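4.2 Rules for the work area and for the start state

The first version of our protocol had only one rule about the work area: the table must be clean. After the first weeks in Clitby we saw that this was too weak. Operators at the two sites understood the word "clean" in different ways. In Fornthorpe everything was removed from the table and from the floor near it, while in Clitby the garments for the next trials were often kept within reach. Both groups followed the written rule, and still their recordings could not be compared well. The present section gives the rules as they were after the revision in March, together with the reasons where the reasons were discussed.

Rule W1 (zones). The table is divided into a handling zone and a margin. Only the garment under test may be in the handling zone when the arm is enabled. Other textiles may stay at the margin or beyond the table, if the operator has written them in the trial sheet before the start. We considered a full ban, but Dušan Angelovski, who supervised the recordings in Clitby, argued that a ban would be broken every day and that a declared object is better than a hidden one. The authors agreed with him after a long discussion.

Rule W2 (reach of the operator). No person may put a hand in the handling zone while the arm is enabled. If a garment has to be corrected, the arm is first brought to the rest position and disabled. This costs time. In the Bredberg checklist, from which we took most of our safety items, the same rule exists but allows an exception for "short corrections". We removed the exception, as the operators could not agree on what is short.

Rule W3 (start state). The garment is laid with the front side up. It must not be ironed flat by hand. Folds which appear when the garment is laid down are kept, and they are described with one of three codes: F0 for no visible folds, F1 for folds at one edge only, F2 for folds at two or more places. Of 1,340 trials in the revised set, 129 were given a code that the second reader later changed. Most of these changes were between F1 and F2, which shows that the border between these two codes is still not clear enough.

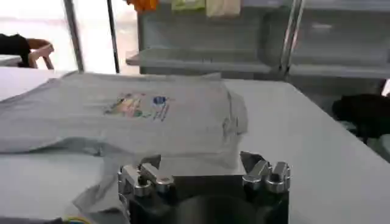
Figure 3. View from the wrist camera, gray T-shirt on the table, garment front up.

Coding of the start state is done from the wrist view alone, before the first motion command, and the reader does not see the name of the operator. In Figure 3 the near edge of the T-shirt is bunched, and a second raised crease is found on the right side, so the correct code is F2. The crumpled black item near the right edge of the view falls under W1 and needs a line in the trial sheet. The reader should also note a printed graphic, as in this garment, because it can serve as a landmark when the orientation of the shirt is checked. Wijesinghe's scale has a separate field for prints, and we have kept this field without change.

Rule W4 (background). Objects behind the table do not have to be removed, but they must not be moved during a session. Window light is allowed. We did not find a practical way to keep it constant, and blinds were available only in Fornthorpe. The time of day is therefore written for each session, and sessions are not joined across the lunch break.

Rule W5 (stop and report). Any contact between the finger tips and the table that is not planned ends the trial. The trial is kept in the data with a mark, and it is not repeated under the same number. In the earlier version 11 trials had been repeated in this way, and we could not find out afterwards which of the recordings was the first. These trials were excluded. The mark must be set by the operator on the same day, and the supervisor reads all the marks each Friday.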